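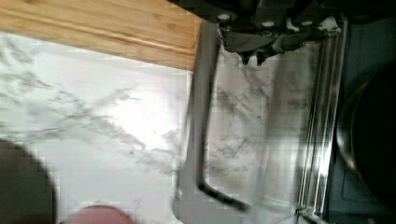
One early reader of the list wrote to us that a cutting board should not be counted as a dish, because in her kitchen it lives on the counter and never goes into the cupboard. We kept her remark in mind, and in version 2 the boards have their own group.

Limemell: notes on kitchen counters

What it is

Limemell is a collection of short written notes about kitchen work surfaces and the things that stay on them between meals. It has 3,588 notes from 93 kitchens. Each note covers one stretch of counter and is kept as one line in a text file.

Groups

board: cutting boards of any material, with or without a groove for juice
surface: the counter itself, with its color and pattern
metal: sinks, rails, rods, racks
other: everything that did not fit

How the notes were written

The writer stands at the counter and writes down what is there, from left to right. Nothing is moved before writing. For the surface we ask for the look only, so "white with gray veins, marble pattern" is correct and "marble" is not, unless the owner of the kitchen has told us the material. The same rule is used for boards. Many people write "bamboo" for every light board with narrow strips, and we changed 272 such lines to "wood, light" after the second reading.

Fields

kitchen_id, group, color, pattern, position, remark

The field position has only three values: back, middle, front. A board that lies diagonally gets the value of its nearest corner.

Known problems

Lines in the group metal are weaker than the others. A shiny surface shows the colors of its neighbors, and two writers often gave different colors for the same sink. The remark field can be up to 90 characters, and longer remarks from version 1 were shortened by hand.

The kitchens in the Skitside part are small, so back and middle are easy to confuse there. The Koson part was read twice. The Stan part was read once and will be read again in August.

Changes in version 2

New group board. Field "clean" removed. Spelling of "gray" made the same in all files.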